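Home Threads Replies Likes Lists Log in

Mug 12 and the desk: a thread

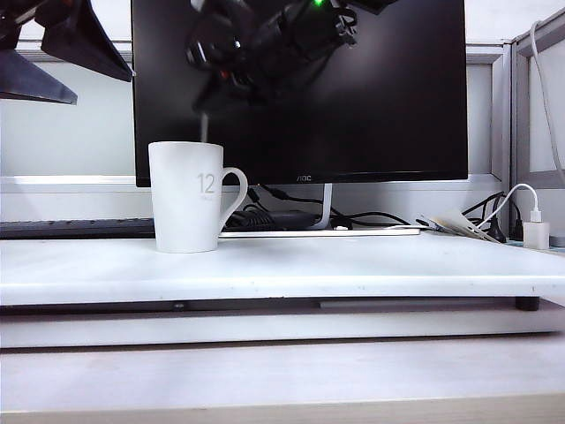
Orkwood, Nov 26, 2019

I said I would tidy the desk. I said it in March, to witnesses. What follows is the record.

Starting position: one monitor, one long white shelf board, one mug with a 12 on it, and behind all of them a quantity of black cable that I have been calling "the back".

The mug first, as people always ask. It came from the canteen at Ledotico when they closed the canteen. Everyone on our floor had a number. Mine was 27. I've got 12.

12 belonged to Murray Pryor. I would like it on record that I offered to swap. Murray said he'd moved on emotionally and was now a flask person.

There's a line of tiny print under the number. I have owned this mug for years and can't tell you what it says. Possibly a motto. Possibly the washing instructions, which would explain a few things.

It's a good mug, though. Tallish, narrower at the bottom, matt white so that every trace of tea shows up like evidence.

Anyway. The board.

The board is a shelf. It was bought to be a shelf. It was going to go on the wall with brackets, and I'd marked the wall, and then I put it down flat for a minute to look for the spirit level.

That was two jobs ago. It's a very good height for a board that has never been up.

I did find the spirit level. It was in the airing cupboard. I put it somewhere more sensible and haven't seen it since.

Now, the cables.

My sister-in-law Anwara Wanigasekara has a system for cables. She uses the little ties off bread bags and writes on them. I asked what she writes and she said "what the cable is", in the voice you'd use for a child with a fork near a socket.

So I had a go. I followed one from the back of the monitor with my finger. It went round the stand, under two others, over itself, and off to the right to join its friends. I lost it there. I've written "?" on a bread tie.

Second one: same, but longer. Also "?".

Third one turned out to be the second one again. It now has two ties on it, both saying "?". I consider that a relationship.

Someone's asked why I don't unplug the lot and start again. Because in a previous house I did exactly that, and the printer never spoke to us afterwards.

Someone else says cable tray. I own a cable tray. It's a Fisuvon one and it screws to the underside of a desk, and it's currently holding birthday cards in the hall. It does it beautifully.

Tea break. Not out of 12, which is on display. Out of the one with the chip.

Right, the monitor. It's an AOC with a thin silver stand, and I'm fond of the stand, mainly for being the one thing back there with a clear sense of direction.

When it's off, the screen is a big glossy black slab that shows you a dim version of whoever has come to work at it. I find that a bit much before 9.

I wiped it. I used the proper cloth that came with my glasses, in small circles, like the leaflet says. Then I sneezed.

Wiped it again.

Question from the replies: "is the mug always that close to the screen?" Yes. It lives on the left of the board, in front of the screen, handle to the right. I'm right-handed and I like a short commute.

Several people have now told me about the time they spilled something on something. Thank you all. The story about the soup will stay with me.

The advice seems to be a coaster. I had a coaster. It was slate, from a place called Ranasinghe that sells slate things and nothing but slate things, and it made a noise like a tomb every time I put my tea down. I use it to prop the bathroom window.

The white wall behind the desk was going to have a picture on it. I've decided it's restful. There's a ledge along it at monitor height which was also going to have something on it, at the time when I was a person who owned succulents.

The thing about a white board, a white mug and a white wall is that you feel quite Scandinavian until you look behind the monitor.

Update from Anwara, who is reading this: "You label them at BOTH ends." Nobody mentioned ends.

I've been round with the pen again. I now have a cable with "?" at one end and "lamp" at the other. The lamp went to the charity shop.

She's asked me to stop tagging her.

Have been offered a box. Apparently there are boxes with a slot at each end, and you put the whole tangle in, close the lid and go and live your life. This is how I was brought up to deal with feelings, so I'm confident I could manage it.

Looked up the box. They want more for it than I paid for the chair.

Alternative plan: move the monitor forward a bit, so the cables are further behind it. Did this. They're still visible, with better lighting.

Moved it back.

Murray has turned up in the replies to ask if I still have "his" mug. HIS mug. After the flask speech. I've got the speech more or less by heart, Murray. You stood on a chair.

He says it was leaving drinks and doesn't count. He says 12 was also his number in the five-a-side, so it has meaning. He let in more goals than the rest of the league put together, so I'd have thought he'd want it destroyed.

Negotiations ongoing. I've suggested he can visit. He's suggested the flask as a straight swap, and I've asked to see photos of the inside of the lid.

No photos have been forthcoming.

The desk, then. Board wiped, monitor wiped (twice), mug on the left, three bread ties on what I believe are two cables. I'm calling that tidied, and if anyone from March is still following, you may stand down.

For those asking what's actually plugged in back there: the monitor, definitely. The speakers, if we still have speakers. And a small warm black plug, no idea, been there since we moved in, and I'm frightened of what stops if I pull it out.

Might do the hall next. The birthday cards are getting heavy.

Found the spirit level, by the way. It was in the printer box.

Filed under: Home & Desk / Mugs / Minor Victories
Last updated 2 hours ago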